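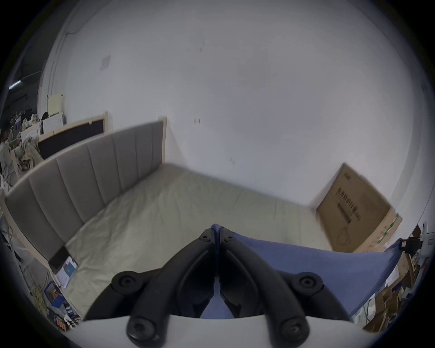 I am changing the beds in the guest room at Furnmont, and I write my method here because Huguette Arnaud asked me for it. First rule: look at the mattress before you cover it. The cream one was bare, so I could check it for stains and for loose threads at the seams. A blue sheet was over the foot end, and the big flat cardboard box was still leaning on the wall. I will take it to the recycling in February, I promise.

The mattress is 90 wide. Please measure yours. I once bought a sheet for 200 and it was like sleeping inside a tent.

Next question from Huguette: do I iron? No. I pull the corners hard and then I smooth with the flat hand, from the middle to the sides. 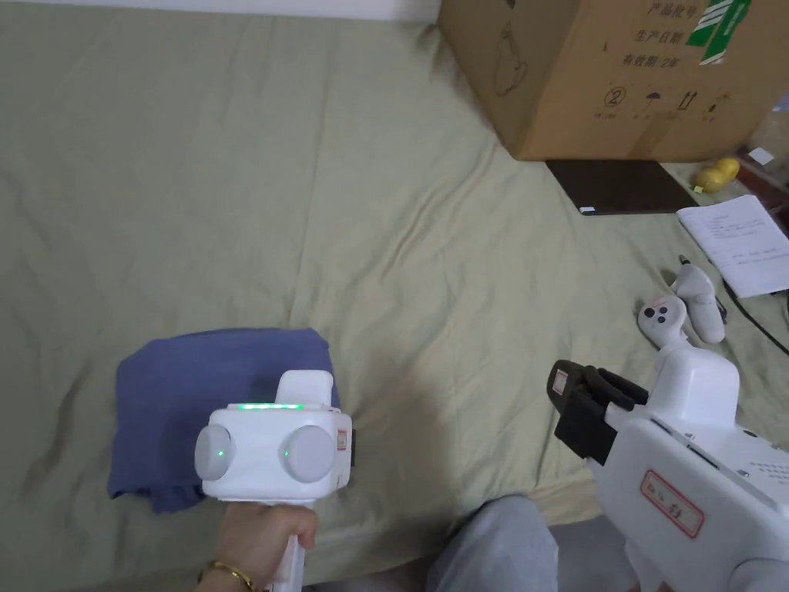
Folding is the part I like best. I do it on the bed, it is kinder to my back than a low table. The green sheet still has many creases across the middle, but for folding small things it does not matter. The navy cloth made a nice soft bundle, a little round at the corners. Bastien Millet folds his in 8, I find this too thick for the drawer.

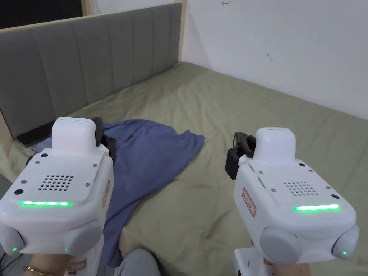
Blue cloth on the green sheet, not folded.

Tomorrow I write about pillows. I have up to 6 opinions.

Recent posts
Which drawer for the towels?
Getberg blanket, after one winter
Washing dark colours
My small list for guests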